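菓子袋の片づけと、機械の手を待つ人のための覚え書き

家事をやってくれる機械の話を書くと、決まって「で、いつ買えるの」と聞かれる。こちらが聞きたい。7月に入ってから、わが家の菓子は戸棚に収まらなくなり、私は毎晩それを詰め直している。床掃除の円盤は菓子の袋を運んではくれない。踏んで、止まって、助けを呼ぶだけだ。

そこで今回は、小袋菓子の仕分けのコツと、同じことを機械にやらせたらどこでつまずくか、という話をまとめて書く。

■まず全部ひろげる
箱の中で選り分けようとすると、底のほうから去年の飴が出てきて気持ちがくじける。ベッドの上でも床でもいいので、平らなところに一度あける。ベッドカバーは外さなくていいが、粉の出る袋は先に抜いておくこと。私は抜き忘れて、夜中に背中でクッキーを感じた。

機械にとっては、このひろげた状態がもう難所らしい。重なった袋のどこまでが一つなのか、つやつやした包装だと見分けにくい。花柄のカバーの上となれば、なおさら気の毒である。人間の私でも、花と飴の包みを一度つまみ間違えた。

■袋は角をつまむ
ふくらんだ袋を真ん中からつかむと、中身が割れる。角か、圧着してあるギザギザの端を持つ。これだけで煎餅の生存率がずいぶん違う。

二本指のつかみ具も理屈は同じで、指先にゴムが付いていれば薄い端でもすべりにくい。ただし力加減という問題が残る。チップスの袋は押せば逃げ、飴の袋は持ち上げると中身が片側に寄って傾く。人間は考えもせずに手首で直しているが、あれを言葉で説明しろと言われたら私は半日かかる。

以前読んだ家電好きのジル・ボドリー氏の記事に、Ruritzという卓上アームに小袋を箱へ移させた話があった。100袋で25分。私なら3分で済むし、途中で二つ食べる余裕もある。もっともボドリー氏は、アームは一つも食べなかったと書いていて、その点では完敗だ。

■箱は浅く、口は開けきる
段ボール箱のふたは内側に折り込むか、思いきって切り落とす。半開きのふたは手の甲に当たるし、機械の腕ならもっと派手に当たる。深い箱しかないときは、底に空き箱を伏せて上げ底にする。菓子メーカーから学んだ技である。

■立てるものと寝かせるもの
箱菓子は立てる。袋は背を上にして本のように並べる。筒形のものは転がるので、端にはさんで止める。瓶や化粧品のボトルがまぎれ込んだら、それは菓子ではないので別の場所へ。書くまでもないと思うだろうが、うちでは一度、ハンドクリームがおやつの箱で冬を越した。

「菓子でないものをよける」というのが、機械には案外むずかしい注文だと聞く。つかめるものは全部つかんでしまうのだという。スマートフォンを箱に詰められたくなければ、始める前に自分でよけておくしかない。よけたあとには、もう仕分けるものがあまり残っていない気もする。

■賞味期限は最後に見る
一つずつ裏返して確かめながら詰めると、いつまでも終わらない。種類ごとに並べてから、近いものだけ手前に出す。期限の印字は袋のしわに隠れていることが多く、私は老眼鏡、機械は高いカメラを使って、どちらも読めないことがある。

■で、もう任せられるのか
硬い箱だけが決まった位置に並んでいるなら、任せてもよさそうだ。工場の棚なら話はもっと早い。しかし種類も大きさもばらばらの袋が布団の上に山になっている、あの家庭特有の状況では、まだ自分の手のほうが早いし安い。ボドリー氏のアームは792ユーロしたそうで、その金額ぶんの菓子を買えば、今度は家じゅうが仕分け待ちになる。

当面は角をつまんで、立てて、詰める。私は今夜もやる。

コメント（3）

ジョジアンヌ・ルノー
袋の背を上にする並べ方、さっそくやってみました。引き出しが閉まるようになって感激です！ただ、中身が見やすくなったせいで減るのも早いです。

煎餅派
上げ底のくだりで笑いました。うちのVondero（床掃除のやつ）は飴の包み紙を吸って黙り込みます。箱詰めまでは期待していません。

名無しの台所
ハンドクリームは無事だったんでしょうか。

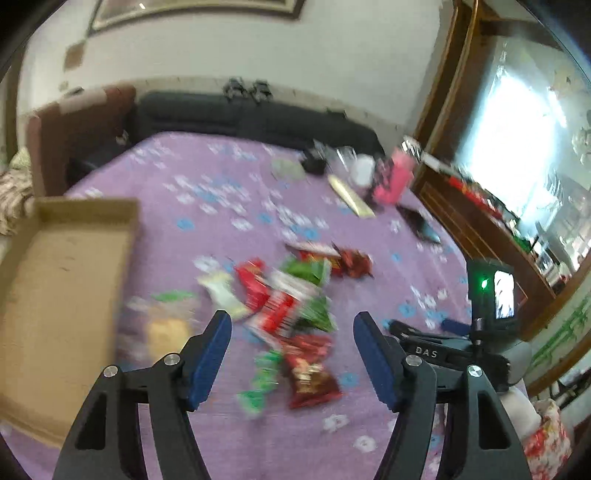
花柄のベッドカバーにひろげた菓子の小袋と、青い指先のつかみ具。左は段ボール箱。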